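How Do You Buy a Robot?

If you want a new bike, you look at a few, check the price and think about where you will keep it. Buying a robot for a workplace goes the same way, but it takes longer and there are more people in the room. Most workplaces spend months planning before any robot arrives.

Start with the job

The first question is what the robot will do. "Help out" is too big an answer. A good answer is small and clear, such as "pick up a bottle and put it in a row with the others."

At a packing company called Zarkthorpe, the planning team wrote down every job people did with their hands in one day. The list had 23 jobs on it. Then they crossed out the jobs that a simple machine, like a moving belt, could already do. They also crossed out the jobs that people liked and did well. Only 4 jobs were left, and those were the ones they went shopping for.

Pick the right kind of hand

Robots can pick things up in different ways. Some use a suction cup, like the ones that stick to a bathroom wall. Some have a gripper with two flat fingers that pinch. Others have a hand with several fingers that bend, a lot like yours.

A suction cup is simple and usually costs less, but it needs a smooth place to stick. A hand with bending fingers can hold more shapes. It also has more parts inside, and more parts means more things to fix. Buyers try to choose the simplest hand that can do the job.

Add up all the costs

The price of the robot is only the beginning. A budget is a plan for spending money, and a robot budget has many lines. These are some of the things that go on it:

The robot itself
Its hands or grippers
A table or stand at the right height
Cables and a computer
Training for the people who will work with it
Spare parts
Electricity
Repairs

Spare parts are easy to forget. Fingers bump into things all day, and they wear out like the soles of your shoes. The team at Zarkthorpe planned to keep 2 spare hands on a shelf.

Measure the space

A robot arm needs room to swing. Before buying, the planners put tape on the floor to show how far the arm can reach. They check where the outlets are. They also think about the people nearby: where they will sit, where they will walk and how they can stop the robot quickly.

Try it first

You would want to ride a bike before paying for it. Robot buyers want a tryout too. They bring the real things the robot will have to handle, because a soft bag or a round bottle can be much harder to hold than a square block.

During a tryout, people sit close by and watch. They write down how long each pick takes and how often something gets dropped. A table and a few bottles are enough to learn a lot.
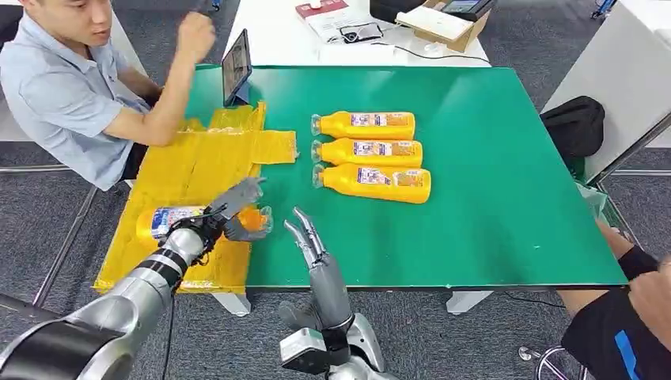

Compare the offers

Zarkthorpe asked 3 sellers for a price. Rostholm had the cheapest robot, but training cost extra. Kirkegaard included training and one year of repairs. Plunard offered to rent a robot by the month, so the company could send it back if it was a bad fit.

Which one would you choose? Renting costs less at the start, but the payments keep coming. Buying costs a lot at once, and then the robot is yours, along with the repair bills. Zarkthorpe decided to rent first and look at the numbers again in June.

Words to know

Budget: a plan for how money will be spent.
Gripper: the part of a robot that holds things.
Spare part: an extra piece kept ready in case one breaks.
Rent: to pay to use something that belongs to someone else.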